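Mikrofasertuch

Ein Mikrofasertuch ist ein Reinigungs- oder Trockentuch aus sehr feinen Chemiefasern, meist aus Polyester oder einer Mischung von Polyester und Polyamid. Als Mikrofaser gelten Fasern mit einer Feinheit unter 1 dtex, das heißt, 10.000 Meter Faser wiegen weniger als ein Gramm. Die Tücher werden im Haushalt, in der Gebäudereinigung, in der Fahrzeugpflege und zum Reinigen optischer Flächen verwendet.
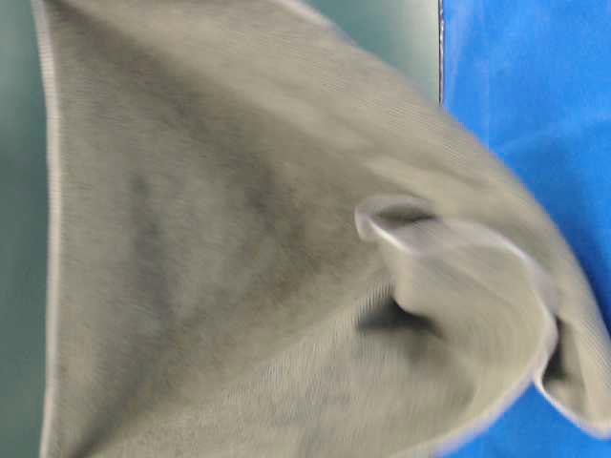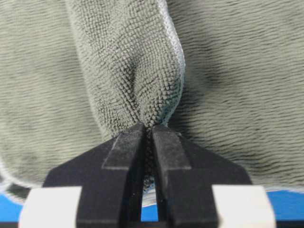
Graues Tuch mit feiner Streifenstruktur

Aufbau und Herstellung

Für Reinigungstücher werden vielfach Bikomponentenfasern eingesetzt. Polyester und Polyamid werden dabei gemeinsam ausgesponnen und liegen im Faserquerschnitt wie Tortenstücke nebeneinander. Nach dem Stricken, Wirken oder Weben wird die Faser chemisch, thermisch oder mit Wasserstrahlen aufgespalten. Die entstehenden Segmente haben scharfe Kanten und vergrößern die Oberfläche des Garns erheblich. Ungespaltene Mikrofasern fühlen sich glatter an, nehmen aber weniger Wasser auf und werden eher für Bekleidung und Heimtextilien genutzt.

Das Flächengewicht wird in Gramm je Quadratmeter angegeben. Leichte Tücher für Glas und Bildschirme sind dünn und haben keinen oder nur sehr kurzen Flor. Allzwecktücher für den Haushalt liegen häufig bei 200 g/m², Trockentücher für Fahrzeuge deutlich darüber. Die Ränder werden umnäht, mit Band eingefasst oder mit Ultraschall geschnitten. In der Lackpflege bevorzugt man randlos geschnittene Ware, da harte Nähte Kratzer hinterlassen können.

Wirkungsweise

Flüssigkeit wird durch Kapillarkräfte in die Zwischenräume der Fasern gezogen. Staub haftet bei trockener Anwendung teilweise durch elektrostatische Aufladung, bei feuchter Anwendung vor allem durch Adhäsion. Fettfilme werden vom Polyesteranteil gut aufgenommen. Auf glatten Flächen genügt oft klares Wasser. Kalk und Rost lassen sich auf diese Weise kaum entfernen.

Auf weichen Kunststoffen, Hochglanzfronten und manchen beschichteten Gläsern können Mikrofasern feine Spuren erzeugen, besonders wenn sich Sandkörner im Gewebe festgesetzt haben. Geölte Holzflächen können durch häufiges Abwischen ihren Schutzfilm verlieren.

Pflege

Mikrofasertücher werden je nach Angabe des Herstellers bei 40 bis 95 °C gewaschen. Weichspüler setzt sich auf den Fasern ab und vermindert die Saugfähigkeit. Baumwolle gibt beim Waschen Flusen ab, die im Flor hängen bleiben, weshalb eine getrennte Wäsche empfohlen wird. Chlorbleiche greift den Polyamidanteil an. Im Trockner ist eine niedrige Temperatur zu wählen, zu große Hitze lässt die Faserspitzen verhärten.

Farbsysteme

In der gewerblichen Reinigung dienen die Farben der Tücher zur Trennung der Einsatzbereiche. Im deutschsprachigen Raum ist ein Vierfarbsystem verbreitet: Rot für Toilette und Urinal, Gelb für Waschbecken und übrige Sanitärflächen, Blau für Mobiliar, Grün je nach Betrieb für Küche oder Desinfektion. Andere Farben sind nicht festgelegt und kommen überwiegend im Privathaushalt und in der Fahrzeugpflege vor.

Umweltaspekte

Beim Waschen lösen sich Faserbruchstücke, die als Mikroplastik in das Abwasser gelangen. Kläranlagen halten den größten Teil im Klärschlamm zurück. Der Abrieb hängt unter anderem von Garnkonstruktion, Waschtemperatur und Beladung der Maschine ab. Waschbeutel und Filtereinsätze verringern den Austrag. Mischungen aus Polyester und Polyamid lassen sich nur mit hohem Aufwand stofflich verwerten und werden nach Gebrauch meist verbrannt.

Siehe auch

Fensterleder
Frottier
Putzlappen
Vliesstoff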